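Afridi Two-Arm Bench Kit, reviewed by Rhea Dumlao

I put the Afridi into our March budget as one line. It came back as five. The arms are fine: smooth, quiet, and gentle enough for soft food. The grippers cost extra. So do spare finger pads, and you want a box of 80, as we got through 40 before lunch was a solved problem. Cables are included, in quantities suggesting a grudge.

Setup took 2 afternoons. Plan for a bigger table than the brochure does, and price the Malton mount before you sign anything. If your kitchen turns out 1,000 buns a day, keep your staff and buy them better tongs. For trials and small runs, I'd order it again. 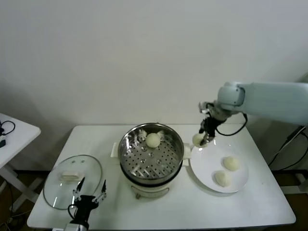
Bun three headed for the plate, one still in the steamer.

Get the service plan. Skip the tote bag.

14 comments | 40 shares

Related
Plondside benchtop arm: cheaper, louder
Leasing vs. buying at Hitville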